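October 8, 2023
Posted by the edit room
4 min read

Second pass on the Pendudon song sequence. Yesterday's cut ran long and the hook line arrived after the dancers had already turned away, so the hint about the sequel got lost. Moved the hand sign up by 13 frames and held it on the beat. Reads better on the small monitor. Still need to check it on the big one.

Sound: the temp track from Bromico is a different mix from the one used on set. The claps drift against picture from the second verse onward. I slipped the playback in three places to get through the day, but it needs the proper stems. Asked for them again this morning. Do not lock the dance section until they come in.

Cameo scene at the police gate. There are 5 usable takes. Take 2 has the best entrance, take 4 has the best line. Tried joining them on the car door and the light doesn't match - the sun is behind a cloud in one and out in the other. Left take 4 whole for now. It is slower but the laugh lands. The grade might save the join, will ask Jevau when they do the first reel.

Titles: Upadhyay sent the new card with the series name in yellow. It is too close to the color of the opening wall. Sent it back with a note to try white with a thin outline. Also the date on the end card is still wrong.

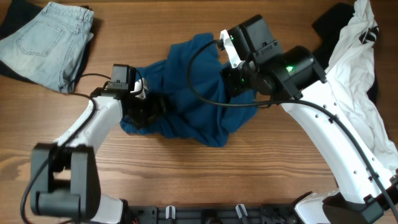 Export for the test screening failed once at reel three. Disk was full. Cleared the old proxies and it went through the second time. The hall seats 500 and the projector there clips the highlights, so I made a second file with the whites pulled down a little. Both are on the shuttle drive, labeled by reel.

To do next:
- stems from Bromico, then resync verse two
- gate scene, try the join once more after the grade
- shorten the chase by 4 seconds, start with the market end
- end card date
- check the hand sign on the big monitor

Continuity notes for the chase are in the blue binder, not the shared folder. The folder copy is from before the reshoot.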